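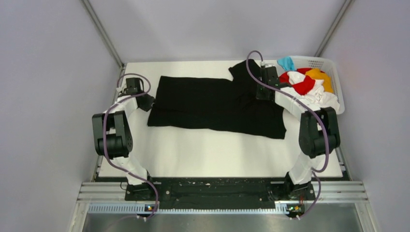 Progress report to the Drummond Fund, covering the period to the end of February
Project: Laundry folding with two arms, sixth form robotics club
Prepared by Candela Barroso, club lead

Summary

Your grant was awarded so that a group of students could teach a pair of robot arms to fold a T-shirt. At the time of writing the arms can fold a T-shirt. They can't do it every time, or quickly, or in a way that would impress anyone's grandmother, but the word "fold" now applies, and in November it did not.

What has been done

The first half of term went on the table and the cables. The second half went on recording. A student guides the arms through a fold, the movements are saved, and the software (we use Birus, as set out in the application) learns from the saved runs. We have 669 usable recordings. We also have a good many unusable ones, which we have kept, partly out of thrift and partly for the end-of-year talk.

Eight students attend regularly. The application promised twelve, and I would like to claim the other four were lost to something noble. It was badminton. Those who stayed have become properly good. Two of them now write the training scripts without help, and one has taken over the wiring from me and has asked me, politely, not to touch it.

Emiliano Escobar from Sonatix came in for two evening sessions as our mentor. He watched a full run in silence, then suggested that we stop trying to fold and spend a fortnight on getting a garment flat. The students took this badly and then did it, and the results got better straight away. He has agreed to come back after Easter.

Where it is difficult

Dark clothes. We began with pale shirts on a white table, which was a mistake of a different kind, as the camera couldn't find the edges. Black on white solved the edges and gave us a new problem: black grippers over black cloth. At certain angles the software loses track of where the fingers stop and the shirt starts. So do I, to be fair, and I have had more training. 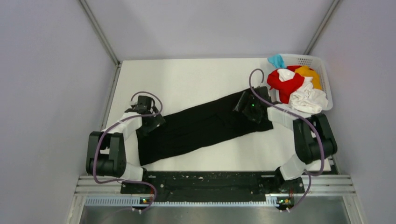
The other trouble is letting go. Picking up a corner works well. Putting it down and leaving it where it was put is harder, and a fold that looks perfect at nine seconds can be dragged halfway across the table at ten. The students have tried opening the fingers more slowly, opening them faster, and lifting straight up before moving away. Lifting straight up is ahead at present. I'd have bet on slowly, and did, and owe the group biscuits.

Sleeves remain a matter for prayer. Short ones are manageable. We tried a long-sleeved top in January and have agreed not to discuss it until the summer.

Money

Spending in the period was £1,687, all of it within the agreed headings. The largest item was replacement gripper parts. The only overspend was on cable fittings, at £132 against a planned £80 — we had underestimated how much cable two moving arms can chew through when the people driving them are seventeen. I have covered the difference from the sundries line, as your guidance allows. Receipts are attached separately.

Next period

We will keep recording, with more variety in how the garment starts out, and begin work on getting a single item out of the basket. The students have entered the Hidinau schools challenge, which asks for three different garments folded in a row without a human hand on the table. We can manage one, and on a kind afternoon two.

I would like to ask for one change. The application set aside money for a second table, and we don't have the room for it or enough people to stand at it. With your agreement I would move that sum to spare motors and a better light. A reply before the Easter break would let us order in time for the challenge.

You are welcome to visit any session. We start at 4 p.m. and the arms are usually behaving by half past.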